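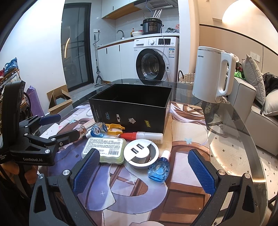 ¿Por qué aparecen varias bandas en un western blot si el anticuerpo se generó contra un solo péptido?

Porque el péptido puede estar presente en más de una proteína, o porque la proteína se encuentra en el extracto en varias formas: con fosfatos, con azúcares o cortada por proteasas. También influye la cantidad de anticuerpo, y a concentraciones altas se ven uniones débiles que a la dilución adecuada desaparecen.

Informe de prácticas de Inmunología
Autor: Sakda Sukprasert
Entrega: 19 de octubre de 2021

1. Objetivo
Comprobar si un suero policlonal de conejo contra la beta-tubulina distingue la proteína en extractos de cerebro y de hígado de ratón, y elegir la dilución de trabajo para las prácticas del curso siguiente.

2. Material
El suero es de Dosisach, lote 1649, y se guardó a -20 °C desde junio en alícuotas pequeñas. El anticuerpo secundario, anti-conejo con peroxidasa, es de Plarlow. Los extractos los preparó el grupo anterior con tampón RIPA e inhibidores de proteasas.

3. Método
Se cargaron 20 µg de proteína por pocillo en un gel de poliacrilamida al 10 % y se transfirió a una membrana de PVDF. El bloqueo se hizo con leche desnatada al 5 % en TBS-T durante una hora. El suero se probó a 1:500, 1:1000 y 1:5000, toda la noche a 4 °C. Después de tres lavados se incubó con el secundario una hora y se reveló por quimioluminiscencia. Como control se usó una membrana sin anticuerpo primario.

4. Resultados
A 1:500 el fondo era alto y en hígado salían dos bandas por debajo de la esperada. A 1:1000 quedó la banda de 50 kDa en los dos tejidos, más intensa en cerebro, y una banda débil de 41 kDa solo en hígado. A 1:5000 no se vio señal en hígado. El control no dio ninguna banda.

5. Discusión
La diferencia entre tejidos era la esperada, ya que el cerebro tiene mucha tubulina. La banda de 41 kDa podría ser un producto de degradación - los extractos se habían descongelado varias veces - aunque no se ha demostrado. Faltó el ensayo de competición con el péptido, que no llegó a tiempo. Tampoco se repitió el gel, de modo que las intensidades solo sirven como orientación.

6. Dilución propuesta
1:1000, con extractos recién preparados y el mismo bloqueo.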